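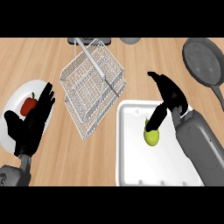
Figure 2. Kitchen scene in simulation, head camera view. The left hand is open over the plate with the red pepper; a finger of the right gripper is on the yellow-green fruit on the white tray.

4.2 Two-arm tasks in the kitchen scene

We evaluate our method in the Jundach simulator, in which two arms share one wooden table. Figure 2 shows one time step of an episode. The wire basket with the long handle stands between the two work areas, and both arms must move their object into it. The plate and the tray are on opposite sides, so each arm can reach its own object without crossing the other arm. The conflict appears only later, near the basket rim, and this is the part of the task we are interested in. The frying pan is not used in the task. It serves as a distractor and its position is changed between episodes.

The training set has 3,606 demonstrations, which were collected by teleoperation in the same simulator. We removed the episodes where an object left the table. No other filtering was applied. The policy receives the camera image and the joint positions of both arms, and it predicts a chunk of 18 actions. We compare three policies. Humonden is a single network that outputs the actions of both arms together. Arancibia uses one network for each arm, with no exchange between them. Trusamberg, which we propose, also uses one network for each arm, but each network receives the predicted chunk of the other arm from the previous step.

Each policy is tested on 100 episodes with object positions that were not seen in training. An episode is counted as a success when both objects are inside the basket and both arms have moved away from it. Trusamberg has the highest success rate of the three policies. Most failures of Arancibia happen when the two arms arrive at the basket at the same time. Humonden rarely has this problem, but it often closes the fingers too early on the right side, where the object is round and can roll on the tray.

We also observed that contact with only one finger, as on the right side of Figure 2, is a difficult state for all three policies. From this state the object can be pushed away before the second finger reaches it. We did not add a special reward or a recovery rule for this case. The effect of the chunk length on this behavior is studied in Section 4.3.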